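Reiseforum > Ausrüstung > Gepäck und Packen

Weichkoffer auf poliertem Boden packen: Futter, Reißverschluss, gefärbte Strickware

falzkante
Ich packe seit Jahren nach demselben Schema und möchte es überarbeiten. Ausgangslage: ein Weichkoffer von Murnham, Rundum-Reißverschluss, Innenfutter aus dünnem Gewebe, Packvolumen laut Etikett 92 Liter. Gepackt wird auf dem Boden, weil das Bett zu weich ist und der Tisch zu schmal. Der Boden ist poliert und hat eine Marmorzeichnung.

Zwei Probleme. Erstens rutscht der leere Koffer beim Einlegen weg. Zweitens gerät mir beim Schließen regelmäßig Stoff zwischen die Zähne, meistens an der langen Seite, selten an den Ecken. Ich lege den Koffer inzwischen schräg zur Wand, damit ich von zwei Seiten herankomme.

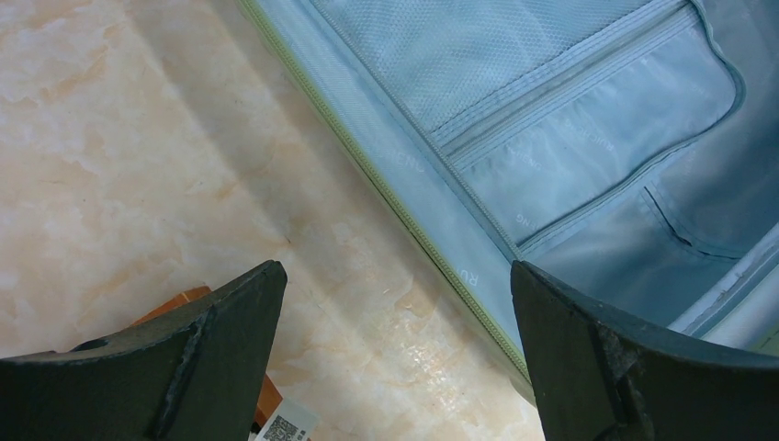
Das Wegrutschen habe ich mit einer Antirutschmatte halbwegs im Griff, zugeschnitten auf 50 x 30 cm und mittig unter die Bodenschale gelegt. Größer bringt nach meiner Erfahrung nichts, die Matte wirft dann Falten. Offen ist der Reißverschluss. Gibt es eine Methode, die ohne zusätzliche Packwürfel auskommt?

Nordsued_7
Abstand halten. Der Inhalt darf im liegenden Zustand die Zahnreihe nirgends berühren. Zwei Finger breit rundum frei lassen, erst schließen, dann aufstellen. Die Ware setzt sich beim Aufstellen ohnehin nach unten.

Packwürfel sind trotzdem die einfachere Lösung. Von Relow gibt es flache mit festem Rand, die bleiben, wo sie liegen.

falzkante
Würfel hatte ich ausgeschlossen. Sie kosten Gewicht und an den Rundungen Volumen.

Zwei Finger breit habe ich probiert. In der Tiefe geht das, an der langen Seite fehlen mir dann genau die Zentimeter für die Schuhe.

koffertechnik_wb
Es wird hier zu wenig unterschieden, was eigentlich einklemmt. Das sind zwei verschiedene Fälle:

a) Kleidung gerät in die Zähne. Abhilfe: Abstand oder Abdecktuch.
b) Das Futter selbst gerät in die Zähne. Abhilfe: Futter nach innen glattstreichen, gegebenenfalls mit ein paar Handstichen an der Kante fixieren.

Fall b kommt bei Weichkoffern häufiger vor, als man annimmt. Wenn das Futter lose geschnitten ist, schiebt sich beim Packen eine Wulst Richtung Kante. Bitte einmal leer schließen und prüfen, ob der Schieber schon da hakt.

falzkante
Leer geprüft: hakt nicht. Mit Inhalt hakt er an der langen Seite etwa nach 19 Zentimetern, von der Ecke aus gemessen. Eingeklemmt war beim letzten Mal ein Saum, also Fall a.

Strohhut
Rollen statt falten. Gerollte Sachen haben keine losen Ecken, die in den Reißverschluss wandern können. Bei mir klemmt seit der Umstellung nichts mehr.

koffertechnik_wb
Dem widerspreche ich. Eine Rolle hat zwei offene Stirnseiten, und bei dünner Ware schieben sich die inneren Lagen dort heraus wie bei einem Teleskop. Liegen die Rollen quer, zeigen die Stirnseiten genau auf die lange Reißverschlussseite. Wenn rollen, dann längs legen.

Strohhut
Längs lege ich sie auch. Habe ich nicht dazugeschrieben, weil ich es für selbstverständlich hielt.

Nordsued_7
Selbstverständlich ist das nicht. In der Packanleitung von Beyene liegen die Rollen quer.

falzkante
Dann mache ich einen Versuch mit beiden Varianten. Eine Nebenfrage zum Inhalt: Es kommt ein Teil mit, das gebatikt ist, und ich bin unsicher, wie ich es neben heller Wäsche lagere. Fahrt nach Kerville im Oktober, der Koffer bleibt unterwegs lange geschlossen. Material ist dünner Strick, Fasergehalt unbekannt, das Etikett fehlt.

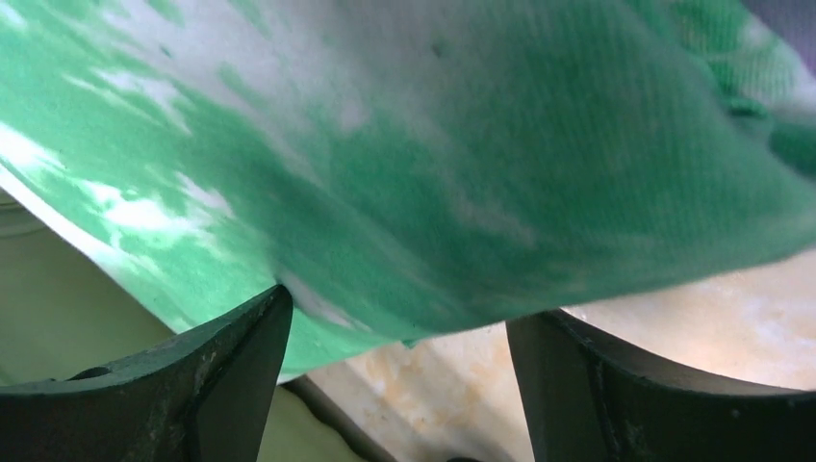 Bei Abfärbung im Koffer kommt es auf drei Dinge an: Restfarbstoff, Feuchte und Druck. Trockene Ware unter geringem Druck gibt kaum etwas ab, auf der Haut leicht angefeuchtete Ware dagegen schon. Kritisch sind nach meiner Beobachtung die Partien mit dem meisten Farbstoff, bei diesem Stück also das dunklere Blaugrün, weniger das helle Mintgrün daneben und am wenigsten die weißen Flecken mit den ausgefransten Rändern. Ich würde es deshalb so falten, dass eine möglichst helle Partie außen liegt. Bei der unregelmäßigen Verteilung gelingt das nur annähernd. Auch der schmale weiße Saum sollte nach innen und nicht gegen den dunklen Bereich gedrückt werden. Hat jemand eine bessere Lösung als Seidenpapier?

Indanthren
Vor dem Einpacken die Reibechtheit prüfen. Weißes Baumwolltuch über den Finger, zehnmal mit mäßigem Druck über eine dunkle Stelle, einmal trocken, einmal mit angefeuchtetem Tuch. Bleibt das Tuch in beiden Fällen weiß, ist die ganze Falttechnik überflüssig. Färbt nur das feuchte Tuch, genügt trockene Lagerung in einem Beutel. Färbt auch das trockene, gehört das Stück vorher mehrfach einzeln gewaschen.

Seidenpapier ist für den Zweck geeignet, sofern es ungefärbt ist. Nach innen als Zwischenlage, nach außen als Umschlag.

Strohhut
Essigbad vorher hilft auch, das fixiert die Farbe.

Indanthren
Nein. Essig fixiert Reaktivfarbstoffe auf Baumwolle nicht. Bei Säurefarbstoffen auf Wolle oder Polyamid spielt Säure im Färbeprozess eine Rolle, ein nachträgliches kaltes Bad ersetzt den Prozess aber nicht. Ohne bekannten Fasergehalt würde ich gar nichts zugeben.

Strohhut
Bei meinen Sachen hat es funktioniert. Oder sie hätten auch ohne nicht gefärbt, das kann ich nicht ausschließen.

koffertechnik_wb
Noch ein Hinweis zur gerippten Strickware: parallel zu den Rippen rollen oder locker falten, keine scharfen Knicke. Eine Falte, die unter Druck liegt, sieht man bei dünnem Strick nach dem Auspacken lange. Und nicht an die Reißverschlussseite legen. Eine gezogene Masche ist schlimmer als ein eingeklemmter Saum in Webware.

falzkante
Rückmeldung zu beiden Punkten.

Reibprobe: trocken weiß, feucht ein schwacher grüner Schatten auf dem Tuch. Das Teil kommt also trocken und mit Seidenpapier in einen Beutel, Lage mittig, nichts Helles direkt darüber.

Reißverschluss: Rollen quer, beim zweiten Schließversuch geklemmt. Rollen längs, fünfmal geschlossen, nicht geklemmt. Die Schuhe liegen jetzt an der kurzen Seite, Sohle zur Wand. Damit bleibt an der langen Seite etwas mehr als ein Finger frei, und das reicht offenbar.

Nordsued_7
Fünf Versuche sind wenig. Interessant wird es auf der Rückreise, wenn alles getragen ist und mehr aufträgt.

falzkante
Richtig. Ich trage das Ergebnis nach der Rückkehr hier nach.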